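Home Opinion Let the table stay messy

Let the table stay messy

I have spent a good part of this winter at the Gullau workshop, guiding a robot arm through small chores so that a learning system can copy them later, and I have come around to a view that my friend Renata Krajewska still finds a little lazy. I think we tidy up too much.

Our job sounds simple enough. A person steers the arm, the arm picks something up or puts it down, and the whole thing is saved as one example. We have 833 of them so far, and the plan says 2,000. When we began in January, every example started from a wiped table with the plate in the very same spot, and Renata would go back for the cloth if she saw a crumb. I understood it (I wipe my own kitchen counter twice, I'm afraid), but I kept thinking of the kitchens and shop counters where these arms are supposed to end up.

These days I would happily record from a start like the one below, with a blue plate, a few little toy pieces on it, and a torn bit of paper lying off to one side.
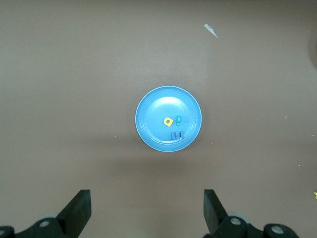 What a scrap of paper can teach

A system that has only ever met a bare table may well treat a scrap as something important. Show it plenty of scraps that people simply reach past, and it has a fair chance of learning to reach past them too – much as a child learns which things at dinner are dinner. The same goes for small pieces with odd shapes, a ring or a comb with three prongs, which ask for a different grip each time.

Renata's answer is that mess hides mistakes, and she has a point. If an example goes badly, you want to know why, and a clean table makes that easier. So I would keep her 2 clean practice rounds at the start of each session, and let the rest be as crumbly as life is. Lwazi Ngubane wants the lamp moved now and then as well, and I'm leaning his way.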